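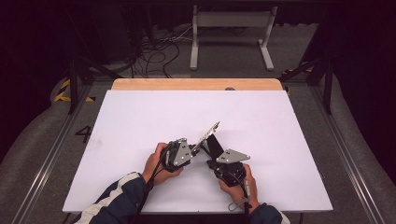

Arthur gets his turn

April, late evening
Efua Nutsugah

I have been saving up the whole day to write this down and now my tea is going cold, so here goes. Arthur finally got some proper attention! Arthur is the oval with the silver rim and the black base with the notched feet, and I have called him that ever since Rumness, where he was standing at the back of a stall between a toast rack and a box of doorknobs. Ming-te says you can't name a thing before you know what it is. I say that's how babies work.

Because we still haven't settled it, mirror or frame. I go back and forth. The middle is black all the way through to the rim, and I've had two different people look at me with great confidence and give me two different answers. The stall lady said "ornament" and took my money. I like him best when I'm not trying to decide. He stands up by himself on those feet and he has a bit of swagger, and that is plenty for something that is going to live on a shelf next to the reading lamp.

The shelf is the other half of the story. I've been clearing it since breakfast (the long one under the window, with all the stuff from the Erton flat that I never sorted when I moved). I wrote a list of everything that has to find a new home and stopped at 13 lines, by which time I'd got to "string, various" and "the other string." The good news is that I found my library card 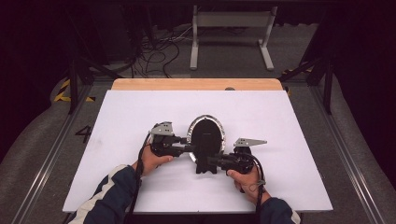
and the blue address book, which I was sure had gone out with the papers last spring. It still has Auntie's old number at Umbridge Road in pencil, with a drawing of a duck beside it that must be mine. I sat on the floor with it for far too long. Then I read the whole of the recipe section at the back, decided to make the ginger one next week, and remembered that I was supposed to be dusting.

So, the shelf is cleared except for the lamp, and it looks enormous. I want very little on it this time. Arthur at the left end, lamp at the right, four books at the most, and then I am going to hold my nerve and leave the rest bare. We'll see how long that lasts! I have bought two more jugs since Christmas and they are both eyeing the gap.

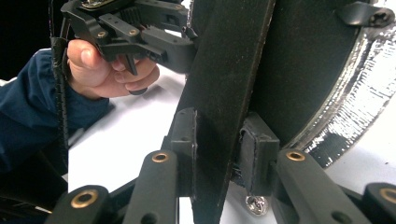

I keep wondering how much fixing up an old thing ought to get. My first idea at Rumness was to do the whole job, strip him back and make him smart. Now I'm not sure at all. From across a room the rim is just a nice bright line, and then you get close and it's all crinkles, like foil or tape that somebody pressed down with their thumbs, with the black coming through where it's patchy. There are little scuffs too, and specks of dust I'd have sworn I had got off. And there's a small black clip with a cross-head screw in it that I had never noticed in all these weeks! I was so pleased with that screw. It means somebody put him together and could, if they wanted, take him apart again. I don't want to. I'd only lose it.

Called Ming-te to report on the screw. He was in the middle of supper and took it very well. His vote is to leave the silver alone, give the black a soft cloth and stop there, and I think he's right, though I told him I would consider it. He also asked if I'd measured the shelf and I said of course. Then I went and measured the shelf. It's fine, there's room to spare even with the lamp turned sideways. 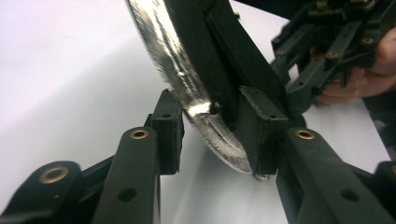

Arthur's silver edge, up close. Look at it catch the light!

Things for tomorrow, before I forget. Soft cloth, the one that came with my glasses. Felt dots for under the feet so he doesn't scratch the paint. Move the string (both). Ask at the hardware store about a warmer bulb, as I have a feeling that rim will look wonderful with something yellow next to it in the evenings, and I want to find out before I do another thing to him.

It's gone eleven and I've just been in to look at the empty shelf again with the light off. The jugs are staying in the kitchen. Bed.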